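Two Arms and a Dish Rack: Our Workshop Project at Ellwood

Reading time: 3 min
Last updated: September 6, 2021

We started in March with a bench in the Ellwood shared workshop, two second-hand arms and a rather hopeful plan to have them tidy up after breakfast. The project was meant to be small (ha!), but it grew the way these things do, and this report covers only the part we finished in time for marking.

The two arms share one table, so most of our early effort went into keeping them out of each other's way. We drew a line down the middle in the software and gave each arm its own half, with a narrow strip where they could hand things over. Our first controller, which we called Gusinen, sent both arms to the strip at once and they bumped elbows. The second, Condeo, makes one wait for the other, and although it is slower it is much kinder to the paintwork.

Plates were the hardest thing by a long way. A plate lying flat gives a two-fingered gripper very little to hold, and we spent weeks teaching the arm to come in low at the rim. Out of 100 tries with Condeo the plate reached the rack 61 times, and we were over the moon with that. Mugs went better, as long as the handle faced outwards.

If we did it again we would fix the rack to the table on the first day, and we would label every cable, however tedious that sounds on a warm afternoon when you just want to see something move.

Reader comments

Lovely write-up, I did much the same with one arm and never got past spoons!

Which of the two controllers would you give to a beginner?

Condeo, and keep the speed at 10 per cent until you trust it.

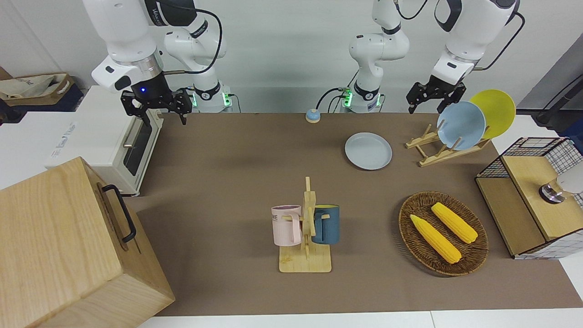

Do both arms need to be the same model?

They don't have to match, but a matching pair saves you measuring the reach and tuning the grip twice.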